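Tillovmont Drarkusent Kicking Tee and Football Trainer

Sports gear > Football > Kicking and training

Colour: orange. Suits full-size and junior footballs. In stock, ships from our own store.

We have been selling football gear to clubs, schools and backyard kickers for a good while now, and the question we hear more than any other is what a young kicker can use when there's no one free to hold the ball. The Drarkusent is our favourite answer. It's a low, steady tee with a folding arm that holds the top of the ball at whatever lean you like, so you can practise field goals on your own until the light goes (or until somebody calls you in for tea, as used to happen at our place).

The base is moulded rubber with nine short studs underneath, and it grips grass and artificial turf equally well. On a gym floor we'd suggest leaving the studs off – they unscrew by hand – and using the flat mat that comes in the bag. The arm clicks through its positions with a firm little sound, and once you have found the lean you like you can mark it with the coloured ring and come straight back to it next time.

Left-footers, you haven't been forgotten! The arm swaps to the other side in a few seconds and no tools are needed. We tried a couple of tees in the past that claimed to do this and needed a screwdriver and a good deal of patience, so we were very pleased when Tillovmont got it right.
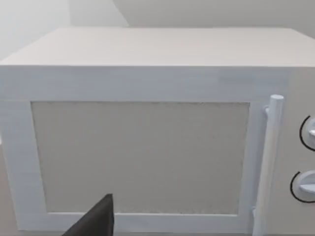

Minttu Harju wrote to us after a season with hers: "I bought the tee for my daughter, who kicks for her school side, and ended up using it as much as she does. The ball doesn't wobble in a breeze like it did on our old one. My only grumble is that the carry bag is a snug fit once the mat is in there, so roll the mat tightly and put it in first."

Fair point about the bag, and we passed it along. Tees from the March delivery onward come with a slightly roomier one, with the same drawstring and a loop for hanging it on the fence.

What's in the bag
Kicking tee with folding arm
Nine screw-in studs and 2 spares
Flat indoor mat
Coloured marker ring
Printed practice guide

Details
Weight: 224 grams, tee only
Material: moulded rubber base, nylon arm
Use: practice and training

A word on looking after it. Rinse the mud off with cold water, let it dry in the shade and fold the arm down before you put it away. Please don't leave it on the dashboard over summer, as the rubber will soften and the arm can set crooked. If you do lose a stud, the Dreltus stud pack has the same thread and we keep it on the same shelf.

Check with your league before taking the tee to a match, as the rules on kicking aids vary quite a bit from one competition to the next.

Clubs ordering for a whole squad are welcome to ring the shop and ask for Nassoro Lema, and we can put your club colours on the bags if you give us a little notice.

You may also like
Farooqui practice net, folding
Dreltus stud pack
Tillovmont junior football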